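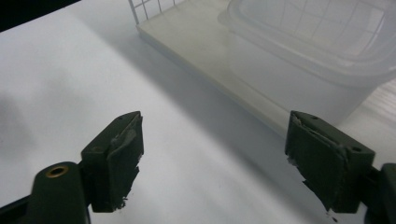
Preserved lemons - salt percentage and headspace

tarn_kitchen
Second batch this year with a white film at the top of the jar. Recipe is the Zestisura one: 700 g lemons, quartered, 10% salt by weight of fruit, topped up with juice. Kept in the larder, lids opened every other day. Film appears in week two. No smell beyond lemon. Is 10% too low?

brinewell
Film at that stage is most likely kahm yeast. It needs air. Your salt is on the low side but the lid opening is the bigger fault. Leave them shut.

G. Salinas
I would put the salt first. I use 15% and have not had film since I changed. What is the headspace?

tarn_kitchen
Two fingers or so. The fruit floats, so the top quarters sit proud of the juice by the end of the first week.

brinewell
Then 15% won't save you. Anything above the liquid will grow something. Weigh it down - a small glass disc will do, or a folded strip of peel wedged under the shoulder of the jar.

oldmarrow
Disagree on leaving them shut. Clip-top jars with a rubber seal will vent, screw tops won't, and I have had one go over the worktop. Which sort are these?

tarn_kitchen
Screw top. Limanon, the squat ones.

oldmarrow
Open those daily for the first week, then leave alone.

brinewell
Fair enough for screw tops. I was assuming clips.

G. Salinas
For reference, my last lot was 2,572 g of fruit and I weighed out 386 g of salt. Pack a third of the salt between layers and the rest inside the cuts. Press hard on day one and again on day three. Getsemaní

pithandpip
Is anyone rinsing off the wax first? Hot water and a brush. Waxed skins take far longer to soften.

tarn_kitchen
Unwaxed, from Rezaei on the market.

oldmarrow
What are you doing with the filmed batch? I'd skim it and cook with it.

G. Salinas
I'd bin it if the film is anything other than flat and white. Fuzzy or coloured goes out, jar and all.

tarn_kitchen
Flat and white. Skimmed, topped up with juice, now in the fridge. Next batch will be 15% with a weight, started in February when the fruit is cheaper.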